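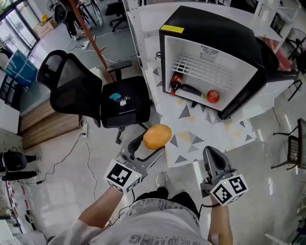 ハンドヘルドグリッパー教示法

ハンドヘルドグリッパー教示法(ハンドヘルドグリッパーきょうじほう)は、人が両手または片手にロボットの手先と同じ形をしたグリッパーを持ち、日常の作業を自分で行うことによって、ロボットの学習に用いる動作データを集める手法である。模倣学習のためのデータ収集法のひとつに数えられ、ロボット本体を遠隔操作する方式と対比して語られることが多い。本項では、研究計画「Wutitz」で用いられた両手式の手順を中心に述べる。

概要

ロボットに物のつかみ方を教えようとするとき、まず思い浮かぶのは、操縦装置でロボットを動かして手本を見せるやり方であろう。ところがこの方法では、操縦に慣れるまでに時間がかかるうえ、ロボットを台所や事務室まで運び込む手間もばかにならない。ハンドヘルド式では、作業者は指先の開閉と手首の動きをそのまま自分の手で行うので、果物をひとつ持ち上げて棚に移すといったささやかな動作も、普段の家事に近い調子で記録することができる。

装置

両手式の装置は、湾曲した2本の指をもつ左右のグリッパーと、頭部に取り付けた広角カメラからなる。グリッパーの柄の近くには白い立方体が据えられ、その面には白黒の正方形マーカーが印刷されている。カメラの映像からマーカーの位置と傾きを求めれば、手先が空間のどこにあり、どちらを向いているかが推定できる。平らな板ではなく立方体にしておくと、手首をひねってもいずれかの面がカメラの側に残りやすく、追跡が途切れにくい。もっとも、腕や扉の陰に立方体がすっかり隠れてしまえばやはり位置は失われるため、Wutitzでは慣性センサーの値で短い欠落を補っていた。

収集の手順

Wutitzの課題としてよく知られるのは、小型冷蔵庫への食品の出し入れである。マンゴー、ナス、リンゴ、横に寝かせた飲料のボトルなど、形も硬さも表面のすべりやすさも異なる品が選ばれた。丸くなめらかなマンゴーは指のあいだで回りやすく、ナスは向きをそろえて置くのに気を遣うといった具合で、作業者にとっても案外に奥の深い課題であったようである。

1回の記録は約40秒で、作業者は始める前に左右の指を3回開閉し、映像と開閉量の時刻を合わせる。続いて品物をつかみ、所定の場所へ移し、指を開いて手を引くところまでをひと続きに行う。途中で品物を落とした記録も捨てずに「回復動作」の印をつけて残すのが慣例で、これは設計を担当したプラセティオ・イスマイルの強い希望によるものであった。部屋の家具や床の敷物も、あえて片付けずに収集することが多い。背景がそろいすぎていると、学習した方策がその背景に頼ってしまうからである。

結果

2018年7月23日に公開された報告では、4,000件の記録から学習した方策が、ロボットを直接操縦して集めたデータによる方策と比べられている。見慣れた品物では両者に目立った差がなかったが、収集時に使わなかった4品目については、ハンドヘルド式のほうがつかみ直しの少ない傾向を示した。報告の共著者スラメット・ナイルは、収集場所を手軽に変えられたことが効いたのではないかと述べつつ、品目数の少なさから断定は避けている。

課題

人の腕とロボットの腕では届く範囲も関節の曲がり方も違うため、人には何でもない姿勢がロボットには取れないことがある。Wutitzでは記録を軌道の検査にかけ、ロボットの可動域を外れる区間を除いてから学習に回した。また、頭部カメラは作業者が振り向くたびに視点が動くので、固定カメラのロボットへ移す際には座標の変換が欠かせない。さらに、グリッパーを握る力は映像からは読み取りにくく、熟した果物をやさしく扱うような加減をどこまで伝えられるかは、今なお議論の残るところである。

関連項目

模倣学習
遠隔操作
基準マーカー
エンドエフェクタ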